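The Ornon Benefit: Your Questions, Answered

Last updated November 2023

Every year the Ornon Benefit raises money for HIV testing and care in Poltitz, and every year people write in with the same questions, most of them about shoes. We've put the answers in one place.

Where does the money go?

To the Shehata Clinic, which runs free testing, counseling and a medication assistance fund. The flowers, the band and the bar are paid for by our sponsor, Cengate, so your ticket isn't secretly a contribution toward peonies.

When is it?

The next one is in May. The exact night goes out to the mailing list first, then on this page, then by word of mouth, usually wrong.

How much are tickets?

Dinner seats are $600. If that made you sit down, standing tickets for the balcony are $50 and include the full show, a drink and an excellent view of people eating.

Is it black tie?

The invitation says "festive formal," a phrase we have never managed to define. Last year's crowd wore tuxedos, sequins, one very good cape and a certain amount of denim. Please wear shoes you can stand in. The speeches are shorter than they used to be, but they are still speeches.

Will there be celebrities?

There are usually a few faces you'll half recognize and spend the salad course trying to place. We don't announce guests ahead of time, partly because guests cancel. Please don't ask anyone for a selfie during the remembrance segment. Yes, it has happened.
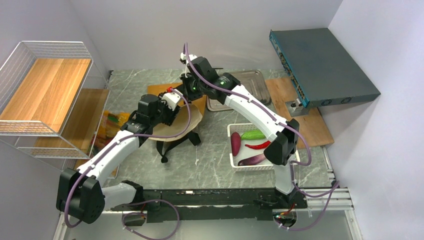

Do people living with HIV have a say in the evening?

Yes, and they should have had more of one sooner. For our first few years the program was mostly well-dressed people talking about a community that was seated near the kitchen, if it was seated at all. Several clinic patients told us so in plain terms. Now 2 of the speaking slots go to people living with HIV, who choose their own topics and don't submit their remarks for approval. One of them used the time to review the chicken — we've since changed the chicken.

Can I get tested at the event?

Yes. Clinic staff offer free, confidential rapid testing in a private room off the lobby, away from the photographers. You don't need a dinner seat, a balcony ticket or a bow tie to use it.

Can I bring a plus-one?

Each dinner seat is for one person. Buy 2 seats together and we'll put you side by side, so be sure you still like each other by spring.

What if I can't make it?

Tickets can be transferred up to the day before. They can't be refunded, but you can leave the seat empty and call it a donation. We'll thank you warmly and give your dessert to the band.

How do I bid in the auction if I'm in the balcony?

Bid cards are at the coat check. Wave yours with conviction, and keep it still when you're greeting friends.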